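Nurkance Workshop – Pre-Purchase Inspection Checklist, Multi-Finger Hands and Grippers
Comments from the February visit, typed up March 7, 2019

Please read this alongside the budget sheet for line 2054. I have kept my comments under each item, and I've let myself go on a bit where I thought it would save somebody a phone call later.

1. Pinch points between fingers and palm – CHECKED, COMMENT
Plenty of small joints on a hand like this, and the gaps at the base of the fingers are just the right size for a fingertip. We'll want a sign at the bench and a proper talk with everyone who'll use it, and I've put two hours of training into the plan for that.

2. Emergency stop within reach of the person handing over – NOT MET
The stop on the Warnorer demo unit was on the presenter's side only. Ask for a second one in the quote. I'd sooner pay for it now than try to wire one in after delivery, and I'm sure you would too.

3. Exposed cabling and fasteners – COMMENT
Have a good look at the wrist, where the cables and screws are out in the open. In our dusty end of the shop I'd like a cover or a sleeve over that part, and Hung have been asked whether they sell one separately.

4. Handover of light, flat items – CHECKED
Cards and labels are most of what we'd be passing across, so this is the item I spent the longest on, and I was very glad of the chance to try it at the display. 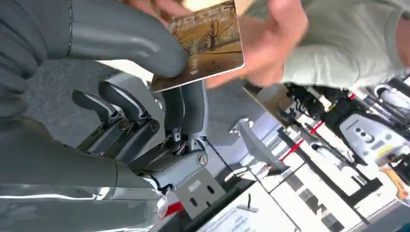

Item 4: card handover, one finger against the left edge of the card, other hands and grippers on the table behind.

What I'd ask you to look at is how near the person's hand has to come. The thumb runs down one side of the card and the robot finger is at the other, so there's only the width of a card between them. Please put "maximum closing force, adjustable" in the written requirements, along with a slow speed setting for training days.

5. Loose sleeves and cuffs – COMMENT
Long sleeves are lovely in our winter, but they need to be snug at the wrist for this job. Add 7 pairs of elastic cuffs to the small items list.

6. Mounting and bench space – OPEN
Bracket drawings still to come. The bench by the back wall is 56 cm deep, and I'd like to see the drawings before we commit to anything – moving that bench is a full day's work and an electrician's bill besides.

7. Spares and service – OPEN
The Master package includes 5 years of servicing but leaves out replacement fingertips. Get a price per fingertip in writing.

Overall: hold the order until items 2 and 6 are closed. Everything else can be sorted out while we wait on delivery.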